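Budgeting for a small bin-picking arm – what am I forgetting?
Posted in Small Shop Equipment

PondnessParts

Hi all, first time posting in this section. I run the returns bench at a small reseller, and most of what comes back to us is mixed small stuff: toys, kitchen odds and ends, office supplies, whatever was in the bottom of the box. Right now two of us sort it by hand. I've been given the job of writing up a budget for an arm that would pick items out of a bin and drop them in the right tote, and I keep going in circles.

The arm itself is the easy part, because I have a quote for that. The quote for "everything else" is one line that says 2166 dollars, accessories, and when I asked Trendari what's in it I got a brochure. So I'm trying to build my own list. Does that number sound crazy for a gripper, cables and mounting? And is it dumb to try this with a homemade bin and a table we already own, or do I need to plan for a proper cell from day one? Our boss wants something on paper by Tuesday and I'd like to not look silly.

Saengthong

Not dumb at all, we started on a table too. I'd worry way less about the table and way more about the things that go in the bin. People price the arm for the nice boxy item in the sales demo and then feed it real life. My own test bin is a good example of what I mean by real life:

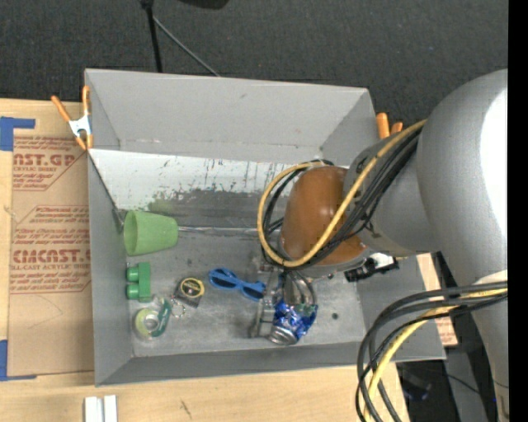

Test bin with a mixed load: cup, tape roll, toy sunglasses, crushed can and a few small bits.

Look at how different those are from each other. A cup on its side is one kind of grab, a flattened can is another, and a key ring lying on a metal floor is a whole other headache. We have thin metal fingers on ours and I'd pick them again for small things, but I would not buy just one set. Put spare fingertips in the budget and a second style of gripper, even if the second one waits until next quarter. If your vendor won't let you swap grippers without a service visit, I'd walk away.

Other stuff I'd put on your list, from my own sad spreadsheet:

Cable management. You'll notice ours are looped around the wrist and hanging in coils by the base. It's ugly. Buy the sleeve and the clips with the arm, they cost more when you order them alone and have to pay shipping again (ask me how I know).

The bin. Sheet metal with sloped sides is great, stuff slides toward the middle and you don't lose things in the corners. Ours is held with spring clamps and I never regretted it, because we've moved that bin so many times. Don't pay for a fancy fixture until you know where it wants to live.

A camera, and a mount for it. Get a firm answer on whether yours comes with one. Mine didn't, and the sales guy at Wemero was very breezy about it on the phone.

Your time. I put 13 hours in the plan for setup and then stopped writing the hours down, it was depressing.

As for the 2166, I can't tell you if it's fair without knowing what's in it. Make them break it out line by line. If they won't, ask for the arm alone and shop for the rest yourself.

gearhead_marl

sounds high to me. you can get a gripper for less used. just check the bolt pattern first, i didn't

tinbench

I'd push back a little on buying used for a first one. We did that, and the savings went into adapters and a controller board that wasn't in the listing. If you do go used, get the return terms in writing. Ours gave us 90 days and we needed nearly all of it.

The part I'd add is the safety side. I don't see it in your list and it's the thing that can eat a budget. Ask whoever handles your insurance before you sign anything – they may want fencing or a scanner even for a small arm, and you do not want to hear that after the boss has signed off. Also ask about tote handling. Picking the item up is half of it, and somebody still has to pull full totes and put empty ones back.

For the paper you owe your boss I'd do a small pilot number and a full number side by side. Ours went through much faster that way than the single big scary total I turned in the first time.

PondnessParts

Thank you, this is so helpful! I asked for the line by line breakdown this morning and the camera is NOT in it, so good call there. Calling insurance after lunch.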